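Quiénes somos

Hola, soy Elspeth Niven y llevo Wasitley, una escuela de cocina casera bastante pequeña (caben 9 alumnos, y apretados). Empecé dando clases de salsas en el comedor de mi casa, con las sillas arrimadas a la pared, hasta que Lewis Galbraith me convenció de alquilar un local como es debido. ¡Menos mal que le hice caso!
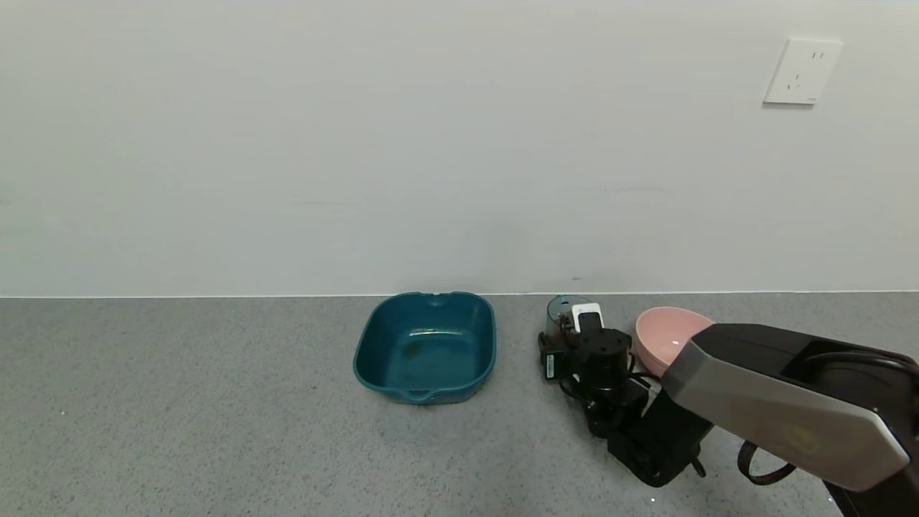 Las clases van de mezclar: adobos, vinagretas, caldos cortos, salsas de las que manchan el delantal. Cada grupo trabaja de pie, junto a la encimera, y yo voy pasando con la cuchara. Me gusta que haya sitio libre alrededor del recipiente, como en esa encimera gris moteada con el cuenco verde azulado cerca de la pared, porque al remover siempre salpica algo y prefiero limpiar encimera que limpiar libros. Las recetas van aparte, en una carpeta que ya suma 91 fichas, casi todas con alguna mancha.

Lewis se encarga de los cursos de Ustetti, nuestro taller para quienes no han cocinado nunca. Tiene mucha más paciencia que yo, sobre todo con las medidas a ojo, y deja que cada uno pruebe y corrija antes de decir nada.

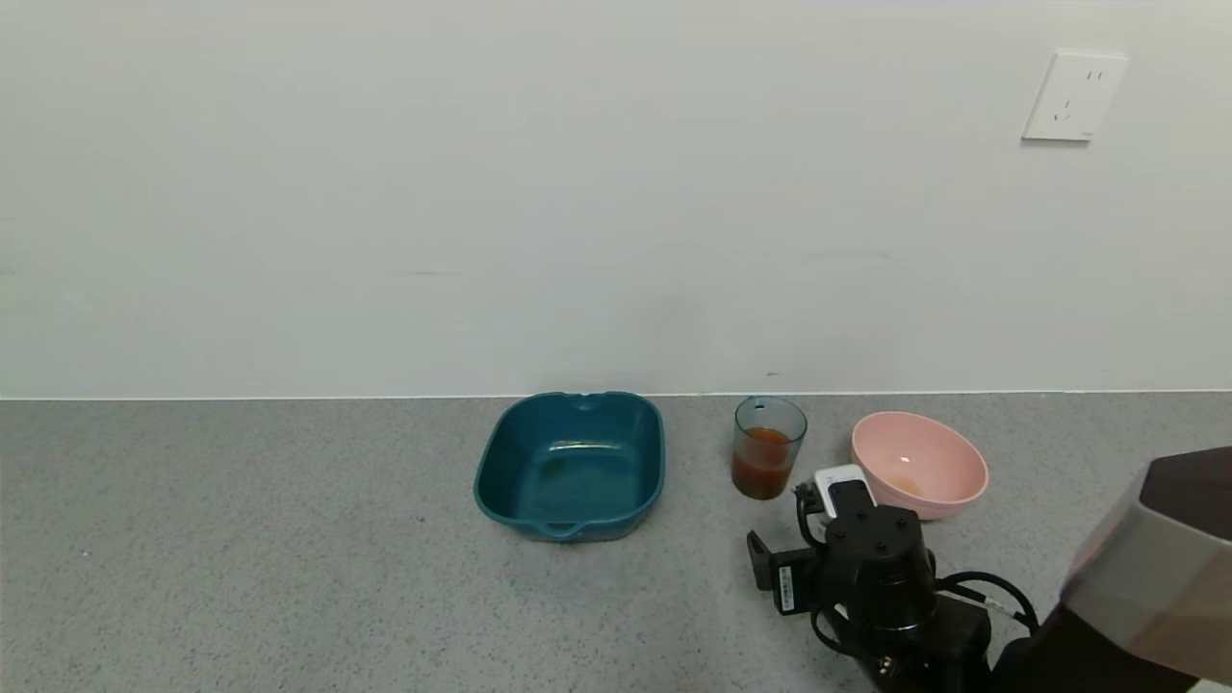

Fuente verde azulada, vaso a medio llenar y bol rosa, sobre la encimera.

Desde que abrimos han pasado por aquí casi 474 alumnos. Algunos repiten cada diciembre para el curso de salsas de fiesta, que se llena enseguida, y otros vienen una tarde, aprenden a ligar una salsa y ya no los vemos más (¡si nos lees, escribe!).
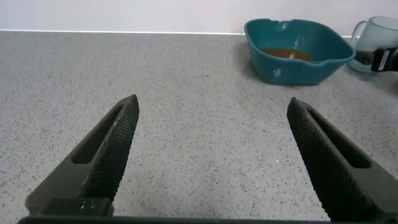

También vamos a domicilio, a la zona de Blackwood y a Sternholm, con grupos pequeños y los ingredientes ya pesados. Tú pones la cocina y las ganas. Para reservar, escríbenos con el número de personas y las alergias que haya, y te contestamos Lewis o yo.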